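Did the restoration change the film? A report on two versions of Suvarna
Screen Studies, second-year project

Our group set out to test a claim that gets repeated in nearly every write-up of Suvarna, the hand-drawn feature from the Pundberg studio: that the restored version is "the film as it was meant to be seen". We doubted it going in, and we still do, although for different reasons than we started with.

We compared the restored version with the older television transfer, shot by shot. The restored version has 361 shots. The transfer has 2 fewer, both from the river sequence, and the programme notes do not mention either one. Grunerent, the distributor, calls them "recovered". It doesn't say where they were recovered from, and our email asking about it went unanswered.

Colour was the harder problem. The night scenes are much bluer now, and reviewers treated this as the original palette coming back. We found no reference print cited anywhere. The only evidence on offer is a set of painted backgrounds reproduced in the booklet, and paint on paper doesn't tell you how a finished print looked in a theatre.

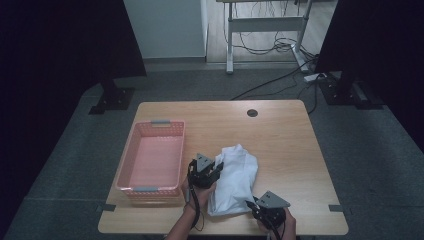

A reader of our draft, posting on the course page, objected that we were asking for a standard of proof no small distributor could meet, and that a bluer river hardly counts as a different film. We accept the first part. On the second, the river sequence is where the mother's death is hinted at, and in the older transfer it plays in a warm, flat brown that makes the hint easy to miss.

We also looked at how the restoration was sold. Priluteo, the streaming service that carried it, advertised 3000 hours of repair work. Spread over 800 damaged frames, the number the booklet gives, that comes to nearly four hours a frame. It may be true. It may also include scanning, meetings and the trailer, and the advertising doesn't break it down.

Our marker asked for a firmer finding. The shot count is firm. The colour question stays open until somebody produces a print.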